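Evening classes to move into Ladgate building in May

Skorkenport's evening class program will leave the old high school annex at the end of this term and reopen in the Ladgate building on the harbor side of town. The city signed the lease this month.

Classes in sewing, metalwork, bookkeeping, languages and small appliance repair will all be under one roof for the first time. Enrollment for the summer term opens in April.

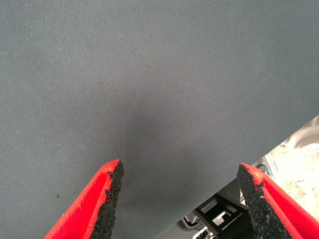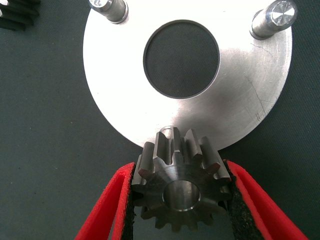
City of Skorkenport | Department of Adult and Community Education

The annex has housed the program for most of its life, but the roof over the east wing has leaked for several winters and the school district wants the land for a bus yard. The district gave notice last fall. At that point the city had no other building lined up, and the department warned that the summer term might be canceled.

The Ladgate building was put up in 1898 as a warehouse for a ship supply company. It was later a furniture store, then a county records office, and it has stood mostly empty since the records went to the new courthouse. The ground floor is a single long room with iron columns. Upstairs there is a row of smaller rooms along a corridor, most of them with windows facing the water.

Under the plan, the workshops go on the ground floor and everything that needs desks goes upstairs. Sewing will have the north end, where the light is best in the morning. Metalwork will be at the loading door end so that stock can come in without being carried through the other classes. A wall with glass in the upper half is being built between the two to keep the noise down.

The contractor is Nygård, which also did the library entrance. Work so far has been on wiring and plumbing. The old building had very few outlets on the ground floor and none at all along the harbor wall, and the sewing room alone needs several new circuits for irons and machines. Painting is due to start once the inspection is done.

The elevator is the part most likely to run late. The existing one was built for freight and can't be approved for passengers. A new one has been ordered, but the department does not expect it to be running before midsummer. Until then, any upstairs class with a student who can't use the stairs will be held on the ground floor - the department asks people to mention this on the enrollment form.

What changes for students

The program will offer 26 classes in the summer term, slightly fewer than last summer. The missing ones are pottery and glass. Both need kilns, and the kilns at the annex are too old to be worth moving. The department says it is looking at sharing space with the community college in Plinis, but there is no agreement yet, and nothing should be expected before winter.

The fee for a full-term class goes up to $90. It has not changed in several years, and the department says the increase covers the lease and not the renovation, which is paid for out of the city's building fund. The reduced rate for seniors, students and anyone receiving assistance stays as it is. Short courses, which run over a few evenings, are not affected.

Materials will be handled differently. At the annex, each teacher bought supplies and collected money for them in class, and what people paid varied a good deal from one room to the next. Starting this summer there will be a supply counter by the main door where students can buy cloth, thread, sheet metal, screws and similar items at cost. People are still welcome to bring their own.

Locker storage is being cut back. The annex had a full hallway of lockers, many of them holding things left behind by people who stopped coming long ago. Anything left at the annex when it closes will be kept for a month and then thrown out or given away. The new building has shelves for work in progress, labeled by class, and a small number of lockers that can be rented for the term.

Parking and buses

Parking has drawn the most questions so far. The annex had its own lot, and the Ladgate building has none. The city has set aside 41 spaces in the lot behind the fish market for students with a permit, free of charge, from 5:30 p.m. until the building closes. The permit will be mailed with the enrollment confirmation. On evenings with a lot of classes this won't be enough for everyone, and the department suggests sharing rides or using the street spaces on the hill, which are free after six.

The harbor bus stops across the street. The last one of the evening currently leaves shortly before classes let out, which would be of no use to anyone. The transit office has agreed to run it half an hour later during the term, on a trial basis. If few people ride it, the old schedule comes back in the fall.

Bicycles can be left in the covered area by the loading door. The gate there is locked while classes are in session, and the front desk has the key.

Some history

The evening program began as a set of sewing and bookkeeping classes for cannery workers. Metalwork was added when the shipyard was hiring, and at one time it had a waiting list long enough that the classes ran in two shifts. Languages came later and are now the largest group. Appliance repair is the newest and fills up first - last term it was full on the first morning of enrollment. The department plans to run it twice in the summer.

More than one former student wrote to the city after the notice from the school district, asking that the program be kept going. The letters were read into the record at the budget meeting, and the lease passed without debate.

An open house will be held at the Ladgate building in May, before the first classes. The rooms should be painted by then, and the teachers will be there to answer questions. The date will be posted at the library and at the annex door.

Enrollment forms can be picked up at the annex, the library and city hall. Returning students can enroll a week ahead of everyone else.

Comments (5)

harborhill: Glad they found a place. I took bookkeeping at the annex with a bucket next to my chair.

clayfan: Very sorry about pottery. Plinis is a long drive on a work night and there is no bus. Could the city at least ask around about a used kiln?

sewing_again: Does anyone know if the long cutting tables are coming along? The ones at the annex are the right height and I would hate to lose them.

harborhill: @sewing_again I asked at the front desk and was told yes, the tables and the machines are both moving.

quarterpast: The later bus should just be permanent. The people who work at the market need it too.

Share this story | 38 shares

Related items
Fish market lot to be repaved in sections
Library entrance reopens after repairs
School district picks site for bus yard
Harbor bus changes: what riders need to know
Summer swim lessons, how to sign up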